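Oravec Tabletops, read me first

Hi! I'm Lenka Vrabec, and this folder is my ever-growing pile of notes and pictures about tabletops. Pale wooden ones, mostly. I started it in July when I was hunting for a work table and got completely lost in wood grain (it happens faster than you'd think).

What you get is one folder per table, 12 tables in all, and a notes file in each one. The notes are plain text and pretty loose. I write down the overall color, which way the grain runs, whether there's any shine, and anything I'd want to remember before putting a coffee cup on it.
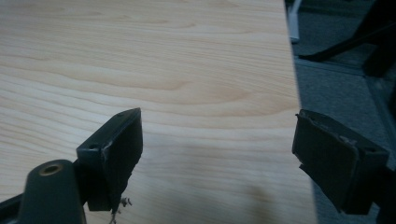 My favorites are the light, creamy ones with soft wavy lines, where the grain opens out into long loops and arches in one spot and then calms down again. I call those "cathedral" in the notes, and Mireille Daher calls them "onions," so if you search for one word, please try the other too! We never agreed on it and both are in there.

Color words are a mess, sorry. "Honey" and "tan" overlap a lot, and I've used "blond" for nearly everything pale. I don't name the wood unless I know it for sure, so a lot of the species lines just say "light wood, unknown." Maple and birch still fool me.

Known gaps:
No undersides.
Hardly any legs.
Table 3 has notes but no measurements (I lost the tape).

Use any of it however you like. If you fix a typo or can put a name to a wood, send it to me or to Dilek Şimşekoğlu, who keeps the spare copy.

Last changed 11/13/19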